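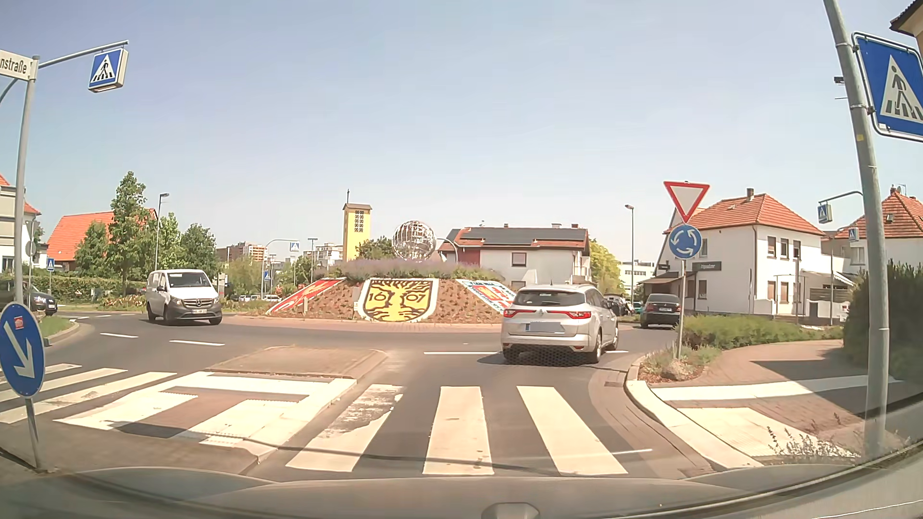

Manouchehr Babaei maintains that no car built in a shared workshop should be trusted with a roundabout until it can explain, in writing, what it plans to do about the crosswalk in front of it. He has been saying so since August, and we have decided he is right, so we are looking for people to help with the writing.

Velis is a home-built driver assistant: one dash camera, one secondhand computer, and a great deal of tape. It doesn't steer. It watches the road and mutters advice, most of it late. We have 1558 clips of ordinary town driving and need patient humans to mark the crosswalks, the yield signs and whoever is already in the circle.

We want four participants for the labeling, plus one person who can solder without sighing. You should know what a yield sign is for – a surprising number of applicants have opinions instead. No coding needed. A driver's license helps.

Each labeler gets a batch of 210 clips, at your own pace, at home or at our bench in the Brevska workshop. The pay is coffee, a key to the tool cabinet and your name in the readme. The soldering post comes with the good chair.

Write to Costel Bošković at the workshop, or come by after 6 p.m. and knock hard, as the compressor is usually on.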